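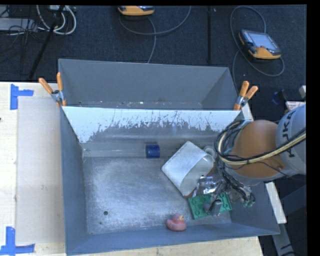
Kistia Metal Bin, gray

Open-top sorting bin for bench use. Sold singly or as a pair for placement one behind the other.

Depth: 18 cm
Wall height: 5 in. version on request
Finish: matte gray walls, bare floor
Stock: 300 units, Haltau warehouse

Two bins are joined at the adjacent walls with spring clamps, one per corner. Orange-handled clamps are listed separately under Flullow. The whitish divider panel is a wear part — the coating will scratch down to metal under repeated contact. Scuffing of the floor is cosmetic and is not covered by warranty.

Clean with a damp cloth. Do not stack filled bins.

Replacement dividers: order code 162. Trade orders: Armelle Charpentier, Haltau.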